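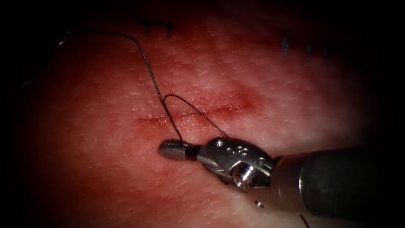 Visit report: suturing module, Bruseo training center, Flendton

Purpose of the visit

Our department is reviewing training packages for robot-assisted surgery. The Ridumard suturing module is one of 2 still on the list. Bruseo distributes it in this region and runs a demonstration room at its Flendton site, and we were given an afternoon there in September. The session ran from 1:00 p.m. to a little after 5:00. We had asked for bench time in place of a presentation and got mostly that.

What is on offer

The package consists of the exercise software, a set of practice tasks, a review station for recorded video, and two days of on-site instruction. It does not include a surgical robot. The buyer is expected to have console access already, and Bruseo checks compatibility before quoting. We were told our console model is supported but asked for this in writing.

The list price is 4000 per seat per year. A seat is a named trainee, and a seat can be reassigned once in a contract year. For a program with our turnover that is tight. Practice material is ordered separately.

The suturing exercise

Most of the bench time went to closing a straight incision. The needle driver holds the thread with its jaws closed just below the cut, the long strand comes down to it from above, and a second section arches over the wound and crosses the line on the right. At that stage the work is all thread handling. If the loop is too small the next pass has no room, and if it is too large it drops onto the tissue and has to be picked up again. The module has a separate drill for loop size, and it was the most useful item we tried.

Short trimmed stitches stand up from the surface well above the cut. Against red tissue the dark braided thread is easy to follow. It is harder toward the corners, where the light falls off quickly and thin tails are difficult to pick out. Trainees should learn to deal with that, so we do not count it against the product, but the scoring software has the same difficulty. On my second attempt it lost a thread tail in the shadow and marked it as dropped.

Wet highlights are a related matter. The tissue is bright and glossy beside the jaws, and so is the metal of the wrist. At the default display setting I found the glare tiring after half an hour. Lowering the brightness one step fixed it, at the cost of detail in the darker areas.

Scoring

Each attempt is scored on time, path length, instrument collisions, and thread tension. Tension is estimated from the video and the arm data together; there is no force sensor at the tip. Bruseo's staff were clear on this point and the printed data sheet is not. The estimate is good enough to flag a hard pull. I would not use it to compare one trainee with another.

The reference library holds 2656 recorded attempts, sorted by task and experience level. A trainee's curve can be laid over the middle range for the same level. We asked where the attempts were collected and were told at several teaching sites, with a list to follow. It had not arrived when this report was written.

Review station

Playback is frame accurate and instructor comments can be attached to a point in time. Export works to standard video formats, but the comments stay behind in the Ridumard file. We currently keep our teaching records in Egan, and there is no import path between the two – staff would have to copy comments over by hand.

Search was slow. Opening a recording took several seconds each time, on what we were told was the recommended hardware.

Support

Phone support runs during business hours only. Software updates are issued twice a year and are included in the seat price. On-site repair of the review station is extra after the first year, and the rate was not available during the visit.

Open items

Written confirmation of console compatibility.
Source list for the reference library.
Rate for on-site repair after year one.
Whether the seat reassignment limit can be raised.
Any plan to export comments in a plain text format.

Recommendation

Keep the module on the list and request a trial of 2 seats, limited to the loop drill and the straight closure. Tension scores should be left out of trainee assessment during the trial. The review station can wait until the question of the Egan records is settled.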